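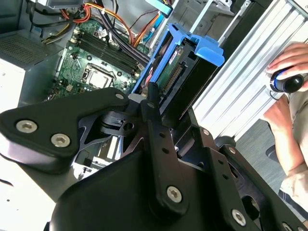 How early should you start packing for a week-long city trip?
Two days before you leave is plenty, as long as the laundry is already done.

Packing and kitchen prep before a city break
December 27, 2019
6 comments
40 shares

We have a trip to Prague booked for January, so this week the tips are about getting the bag and the house ready. Most of it works for any cold city.

Clothes
Lay everything on the bed first and put back one sweater. Roll T-shirts and thin pants. Fold anything thick and lay it flat on top, where it fills the corners. Wear your heaviest shoes and coat on the plane. Socks go inside the spare shoes.

I use a Medside carry-on with one big compartment and sort things into old pillowcases. Packing cubes are fine too if you already own them.

Liquids
The carry-on limit on our flight is 100 ml per bottle. Fill small bottles to just below the shoulder, squeeze a little air out and close the cap. A square of plastic wrap under the cap stops most leaks. Bar soap and bar shampoo save the trouble. Let them dry overnight before they go in a tin.

The fridge
Start eating it down 5 days ahead. Soup takes care of carrots, celery and the last potatoes. Bread can be sliced and frozen, and so can grated cheese. Milk goes to a neighbor or into pancakes. Wipe the shelves while they are bare and take the trash out on the way to the car.

The sink and the heat
Run hot water with a spoonful of baking soda down the kitchen drain the night before. Leave the dishwasher door open a crack. Turn the heat down but not off in winter, and open the cabinet under the sink if the pipes run along an outside wall.

Food for the road
Hard cheese, crackers and apples travel well. Skip bananas. We are staying at the Pension Havlíček, which has a kettle in each room, so a few tea bags and a packet of oatmeal are coming along.

Coming home
Leave clean sheets on the bed and something easy in the freezer. Empty the bag straight into the washer. If the suitcase smells stale, put an open dish of baking soda inside, zip it up and leave it overnight.

100 likes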